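# Everything on the Table: A Small Study of Play Kitchens and Tidying Up

Jasper De Smet
Final report, Objects and Everyday Life

## Where the idea came from

When I was five, my grandmother gave me a box of play food that had already been through two cousins. The egg had lost its other half, the carrot had been chewed, and I loved all of it. I mention this because our first assignment asked us to choose a group of household objects we felt we knew well, and I wrote down "toy kitchen" before I had given it much thought. After a term of reading, sorting, borrowing and carrying boxes up and down stairs, I can report that I knew a good deal less than I supposed.

My question was a simple one. When the pieces of a play kitchen are all out on a table together, which of them seem to belong with each other, and how does that change where people think they should be put away? I had a hunch that people would sort by kind (fruit with fruit, dishes with dishes), and I wanted to find out if the hunch would hold up once the dishes and the food had been mixed together for a while.

## What I read first

My reading list was short, and I will be honest that I spent more time with store catalogs than with theory. The library keeps a shelf of old ones, and I went through the toy pages of a Triston catalog from one December and a Drudano catalog from the next. Between them I found 235 separate listings for play food and play dishes, and I copied each one onto an index card. That took the better part of two weeks and most of a pack of cards.

The catalogs do something I hadn't noticed as a child. They nearly always show the food in a basket or a tray, and the dishes stacked or lined up by size, as though the two had never met. Triston went so far as to print them on facing pages. Drudano had one spread where a pie sat on a plate, and I remember being oddly cheered by it – it was the first thing in the whole stack that looked like somebody was about to eat.

I also read our course packet on kitchen storage, which has a useful chapter on what the author calls "parking places," meaning the spots where things come to rest between being used and being put away. A drying rack is a parking place. So is the top of a microwave. I found the idea very handy, and it turns up again further along.

## The table

I chose a white table for the layout because I wanted the colors to do the work. On my desk at home, which is brown and rather scratched, the smaller pieces got lost. On white, even a strawberry is easy to find from across the room.

The selection went through several rounds. I began with far too many things, and Adebisi, my project partner for the first half of the term, very kindly told me that it looked like a yard sale. We took away the cups, then the pretend cutlery, then a teapot I was fond of. What remained was a modest group: a few pieces of fruit, some dishes in soft colors, a colander, a red bottle and a small toaster oven to anchor one side.
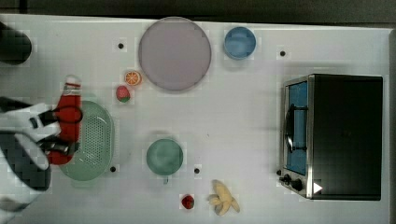
*Figure 1. The table in use, seen from overhead, with the toaster oven on the right and the red bottle over the green colander.*

I find I keep coming back to the colander. In a real kitchen it would hardly be a resting place for a bottle, and yet once I had seen the two together I began to think of it as a parking place in exactly the sense of the course packet. It has a raised rim, it is wide and low, and it looks ready to have something set down in it. The plates are just as inviting, but the fruit lies out on the bare tabletop beside them. The orange slice and one strawberry keep company near the big pale plate, and the second strawberry has ended up down by the bananas, closer to the green dish.

The toaster oven deserves a word too. It is much the biggest thing out, and its black top draws the eye away from everything else. My first thought was to leave it off altogether, but without it the table stopped feeling like a kitchen and turned into a shelf of odds and ends. I was glad to have kept it.

## Asking people

I then asked 20 people from our building to tell me how they would put the pieces away. Each person got a sheet of paper with the items listed and three empty boxes drawn below, and I invited them to write the items into the boxes however they liked. I didn't say what the boxes were for, and several people wanted to know. I'm afraid I just smiled and offered them a cookie.

My hunch about kinds did well enough for the fruit. Most people kept the oranges, strawberries and bananas together without hesitating. The dishes were another matter. Quite a few people put the bowl with the plates but sent the colander off to live with the oven, on the grounds that both were "for cooking." The bottle went everywhere. One person gave it a box to itself, and wrote "sauce??" next to it, with a little drawing.

The comments in the margins came to over 900 words once I had typed them up, and they were my favorite part of the project. People wrote about their own cupboards far more than about my toys. I learned who keeps bananas away from the other fruit, who stores baking trays inside the oven, and whose roommate puts the colander on top of the refrigerator, where only he can reach it.

## What I would do differently

I would start asking people sooner, and I would use real boxes in place of drawn ones. Writing a word on paper is quick, and I suspect that handling the pieces would slow people down and change some of their answers. A deep plate doesn't fit in a shallow box, however strongly you feel about it!

I would also like to try the same list with children, who may have no interest in cupboards at all. Our course rules ask for a longer permission process than I had time for – the forms are now filled out and waiting in my folder, should anyone next year like to take this further.

My index cards are in a Rudar shoebox on the lower shelf of the studio, sorted by catalog and then by page. The teapot is in there as well.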